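3.2 Sorting and handling at the Droldale site

Households in the Droldale trial were asked to set aside worn clothing and bed linen for one collection each month. Of the 74 households that signed up, 51 handed over at least one bag before the end of August. Bags were weighed at the door and again at the Ultmont depot, and the second weight was used in all the tables that follow.

At the depot, each item was assigned to one of four grades: resale, repair, wiping cloth, or fiber recovery. Two sorters graded every bag separately. Where they disagreed, the lower grade was recorded. Most disagreements concerned cotton sheets with thinning at the center, which one sorter tended to pass for resale and the other sent to wiping cloth. We kept these items as a separate line in Table 4 so that readers can apply their own rule.

Sheets and other flat pieces were spread out before grading, while garments stayed in the basket until their turn (Figure 3). Spreading adds time. In an earlier study at Tarawneh, folded sheets were graded by feel and by the visible edge only, and the share passed for resale was higher than ours. We think part of that gap comes from the method, although the two towns also differ in income and in the age of the housing.

Items with buttons or zippers were checked for missing parts. Stains were noted but did not lower the grade if they were smaller than a coin. Wet or moldy bags were rejected whole, and 14 bags were lost this way, nearly all of them left outside overnight.

Figure 3. Thin, whitish fabric spread out near the front of a white work surface, with a laundry basket of clothes.
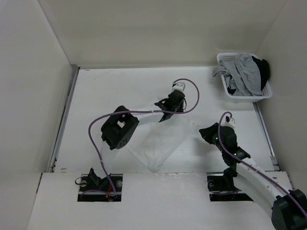
3.3 Collection costs

Costs were taken from the Puremow route logs and cover fuel, driver hours, and bags. Depot rent is left out, as the building was already in use for paper and glass.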